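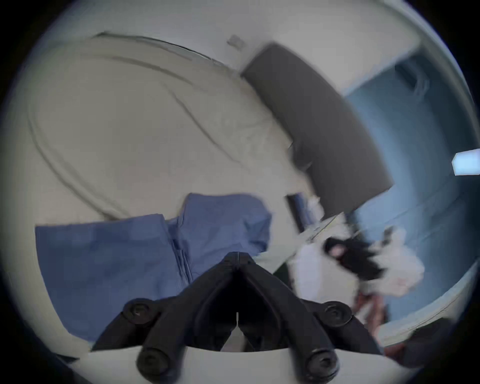
The recipe card for the lentil soup was fourteen steps long, and step six was "enjoy the aroma." I read it twice to see whether I was being asked to do anything. Then I went back to peeling the single carrot I had been sent, in its own little bag, with a sticker on it that said CARROT.

I have been cooking from boxes for most of a year now. My sister-in-law gave me a subscription to Ulleck after I complained, once, at dinner, that I was tired of deciding what to make. I should have kept my mouth shut. When the Ulleck credit ran out I moved to Nanach, which is cheaper and sends you less cilantro, and I've stayed there out of the same inertia that keeps me with my bank.

I want to say first that the food is fine. Some of it is better than fine. There was a chicken thing with preserved lemon in November that I would serve to people I was trying to impress. My quarrel is with the cards.

A recipe used to assume you had met an onion before. My grandmother's instructions for stuffed cabbage run to 26 words, two of which are "until done." You could fail at it, and I did, and the third or fourth time I didn't. The cards want to make sure I never fail at anything, so they tell me to wash my hands, take out a medium bowl, and set the medium bowl on the counter. By the time we reach the stove I feel like a man being talked down off a roof.

And after all that care, they lie about the time. Every card says 30 minutes. I have never once finished in 30 minutes. My friend Wissam Najjar, who cooked in restaurants for years and can take apart a pepper faster than I can find the knife, did a Nanach risotto at my place and came in at fifty. He was insulted. He wanted to know who they had timed. I suspect they time a person who has already chopped everything, owns four burners that all work, and doesn't have a phone.

Sunita Sorensen, who lives upstairs and defends the boxes at every opportunity, says I'm missing the point. She had two small kids and a job across town when she signed up, and what she was paying for was somebody else's brain at five in the afternoon. She didn't care if the card told her to breathe in and out. She has also kept every card in a binder, and now makes most of them from groceries she buys herself, which strikes me as a pretty good argument for her side. I told her so, and she has brought it up since.

So fine. They teach people to cook. But I'd argue they teach one dinner. Something gets browned, something gets roasted at 425, a white sauce with lime in it goes over the top in a zigzag. The zigzag is always in the photo. After enough of these I started to see the zigzag on things I made on my own, including, in a low moment, a baked potato.

What you don't learn is what to do with the other half of anything, since there's never another half. You get two tablespoons of sour cream in a packet and then there is no more sour cream in the world. Half of knowing how to cook is looking at a tired leek and a heel of cheese and having an opinion. My refrigerator has never been so clean, and I've never had so little to say to it.

There's a grocery near me, Tannous, where Ayman Tannous will sell you a bunch of parsley the size of a bridal bouquet for less than Nanach must spend on the sticker. If you ask him what to do with it he'll say "eat it," then, if the line is short, he'll tell you about a salad. No quantities. I made the salad. It had too much parsley in it the first time, and the second time I had run out of lemons and used vinegar, and now I make it with vinegar on purpose.

I haven't canceled. I paused for three weeks, which the website took hard. It asked whether I was sure, offered me 300 points toward something, and showed me a picture of salmon. There was a zigzag on it. I have a box coming, pork tacos and a noodle dish I picked because it was only nine steps, and Sunita has already asked for the cards.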